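Senau Technical Institute
Department of Computer Support Technology
Hardware Servicing I: Handout for Unit 4
Disassembly and Inspection of the Desktop Computer

Issued February 17, 2023. Students are to read this handout before reporting to the Allell Laboratory. The bench work is completed in one session and counts for 15 points toward the unit grade.
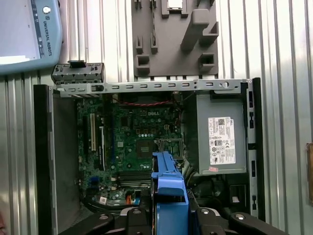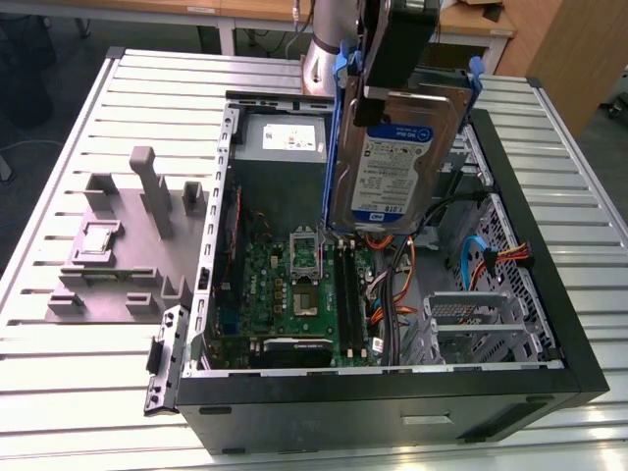
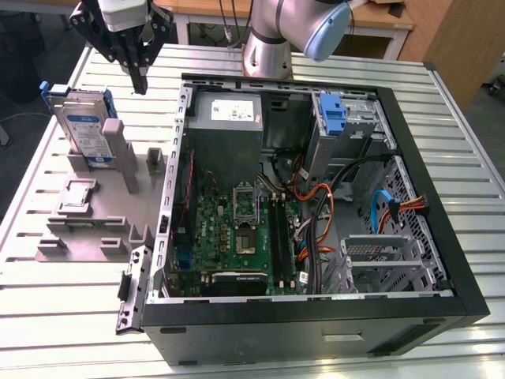
Figure 4.1 (three views). Desktop computer opened for servicing, side panel removed. The second view shows a 1.0TB WD Blue hard drive in its blue caddy.

4.1 Position of the case

The case is laid on its side with the open face upward. In this position the motherboard lies flat and its sockets and slots can be reached from directly above. Before the panel is removed, shut down the computer, disconnect the power cord, and hold the power button for several seconds. Wrist straps are to be worn for all work inside the case.

4.2 Principal assemblies

Power supply. The power supply is a closed unit and is not opened in this course under any circumstances. Copy the model number and rated output from its label onto the worksheet.

Motherboard. Note the maker's name if it is printed on the board. Identify the processor socket, the memory slots, and the expansion slots. An older PCI slot may be present beside newer types; record each type separately.

Processor socket. The retention frame holds the processor against the contacts. When a socket is empty, nothing may touch the contact area, including a cloth or brush. Damage to the contacts generally requires replacement of the board.

Memory. Latches at the ends of each slot are opened before a module is inserted. The notch in the module must line up with the key in the slot. Do not force it.

Hard drive. A 3.5-inch drive may be mounted in a plastic caddy, which allows it to be removed and refitted without a screwdriver. Disconnect the data and power cables first. Grip the caddy by its sides and keep fingers off the circuit board on the underside of the drive. Capacity is read from the drive label.

4.3 Cables

Standard wire colors in the main power harness are as follows:

Black: ground
Red: +5 volts
Yellow: +12 volts
Orange: +3.3 volts

Color alone is not proof of voltage. Use the meter where the worksheet calls for a reading. SATA data cables are pulled by the connector, never by the cable, and should be routed clear of fans when the case is closed.

4.4 Worksheet

Complete Sections A through C of the Medeiros worksheet in ink. Section D (reassembly) is signed by the instructor at the bench. Parts that have been removed are placed on the antistatic mat, and screws go in the divided tray. Unsigned worksheets will be returned without credit.

Reading for the next unit: Skidby Service Manual, chapter on storage devices.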